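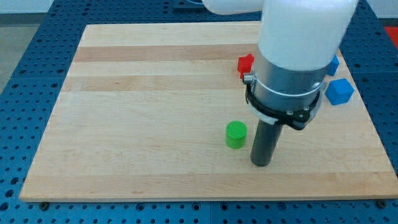

Minutes of the November regular meeting of the Wollimmont Community Kitchen Association, held in the dining room of the Association's building. Kaede Onishi, Chair, called the meeting to order at 6:30 p.m. and noted that a quorum was present. The agenda was accepted with one change, moving the equipment report ahead of the membership report. The Chair reminded members that the question held over from the last meeting, whether the shared kitchen should keep wood cutting boards or change to plastic, would be taken up under Item 3, and that the boards under discussion are the rectangular kind made of light maple strips, with paler and darker bands running across the surface.

Present: Kaede Onishi (Chair), Kumiko Maruyama (Secretary), Tomomi Fukuda (Finance), Tomomi Sasaki (Kitchen Operations), Shahla Safavi (Classes and Events), and 21 members in good standing.

Because two officers share a given name, the Secretary asked that surnames be used throughout the record.

1. Minutes of the previous meeting

The minutes were read by the Secretary. Ms. Safavi asked that the entry on the bread class be corrected to show that the class was postponed and not canceled. The correction was made. Moved by Ms. Fukuda, seconded by Ms. Sasaki, that the minutes be approved as corrected. Carried.

2. Finance report

Ms. Fukuda presented the statement for the period. Rental income from the evening kitchen was ahead of budget. Income from the morning hours was below budget, mainly on account of one long-term renter moving to a larger space in September. Ms. Fukuda has written to the three renters on the waiting list and has had a reply from one.

The gas bill was higher than in the same period last year. A member asked whether the increase came from the rate or from use. Ms. Fukuda replied that the rate had gone up and that use was nearly level. She will attach the two bills to the next report.

The hourly rate for members remains at $20. A proposal to raise the rate for nonmembers to $44 was discussed. Some members felt that the increase was too large to make in one step. Others pointed out that the rate had not been changed since the second oven was installed. Moved by Ms. Fukuda, seconded from the floor, that the nonmember rate be set at $44 beginning in January, with bookings already confirmed to be honored at the old rate. Carried, with two opposed.

The finance report was received.

3. Equipment report

Ms. Sasaki reported as follows.

Dishwasher. The Higuchi service contract is up for renewal at the end of the year. The door seal has been replaced. Ms. Sasaki recommended renewal on the same terms, and there was no objection.

Walk-in cooler. The thermostat was reset after a complaint that greens on the back shelf were freezing. Renters are asked to keep produce on the middle shelves until the next reading is taken.

Cutting boards. Ms. Sasaki summarized the comments received since the last meeting. Bakers and most of the vegetable cooks prefer wood. Two renters who handle raw poultry asked for plastic boards that can go through the dishwasher. Ms. Sasaki stated that the maple boards must be washed by hand, dried standing on edge, and oiled each month, and that the oiling had been missed in August and September. Several boards showed raised grain and one had opened along a glue line. That board has been withdrawn.

In discussion, Ms. Safavi said that the knife skills class would want to keep wood, as students find it easier on the edge. A member asked whether the worn boards could be sanded. Ms. Sasaki answered that four of them could be, and that Trekon, which sharpens the house knives, had offered to do the work at the same visit.

Moved by Ms. Sasaki, seconded by Ms. Safavi, that the wood boards be kept for bread, fruit, and vegetables; that a set of plastic boards be bought for raw meat, poultry, and fish; and that the two kinds be stored on separate racks with a sign on each. Carried without opposition.

Ms. Fukuda asked that the cost of the plastic boards come out of the small equipment line, where $66 remains for the year. If the set costs more than that, the purchase will wait until January and renters handling raw meat will continue to bring their own boards.

4. Membership report

The Secretary reported four new members and two resignations. The member handbook is being revised. The section on storage lockers was found to conflict with the rental agreement as to how long goods may be left after a booking ends. It was agreed that the rental agreement governs. Ms. Maruyama will change the handbook to match.

5. Classes and events

Ms. Safavi reported that the pickling class was full and that the soup class had places left. The postponed bread class will be held in the new year. The Gelex room at the front of the building has been reserved for the holiday supper, and setup will begin at 3:00 p.m. Members bringing a dish should list the ingredients on the card provided.

A member asked whether guests may attend the supper. The Chair ruled that each member may bring one guest, as in past years.

6. Other business

The Chair noted that the loading door had been found unlocked twice in the morning. The last renter of the evening is responsible for locking it and for signing the closing sheet.

A request to play music in the kitchen during shared hours was referred to Ms. Sasaki for a recommendation at the next meeting.

7. Action items

Ms. Fukuda: attach gas bills to next report; notify nonmember renters of the January rate.
Ms. Sasaki: renew dishwasher contract; arrange sanding of four boards; price plastic boards and racks; recommendation on music.
Ms. Maruyama: revise locker section of handbook.
Ms. Safavi: set new date for bread class; supper sign-up sheet.

The meeting was adjourned at 8:10 p.m.

Respectfully submitted,
Kumiko Maruyama, Secretary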